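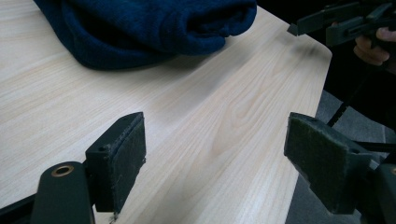 Ticket 338 - order confirmations not reaching customers
Opened by: Els Hoekstra, Makidness web shop
Priority: high

08:50 Customers ringing to say no email after paying. Orders show fine in the Plurmont back end, stock goes down, money arrives. Just no email. Started after the July update I think.

09:15 Sent 4 test orders to myself. Two got through (Venex address), two to the other mailbox never came. Not in junk either.

09:40 Turned the mail add-on off and on. No change. Cleared the cache. No change.

10:05 Mail log says "sent" for all of them, so the shop thinks its fine. Asked Gallardo hosting if they see anything thier end.

11:30 Gallardo reply: messages sat in the queue, refused by the recieving side. Sender address on the mails is the old one, shop@ the previous domain. Update put it back to default??

11:45 Changed sender under Settings > Mail > From. Saved. Went back to check, old address again. Saved twice more, same.

12:10 Field is locked while the add-on is running. Add-on off, change address, save, add-on on. Stuck this time.

12:25 New test orders, both mailboxes got them inside 90 seconds.

13:00 Resending the missed ones by hand, 50 per batch, more than that and it times out. First batch gone.

Still open: returns email uses a separate template, not checked yet. Leave ticket open pls.

Els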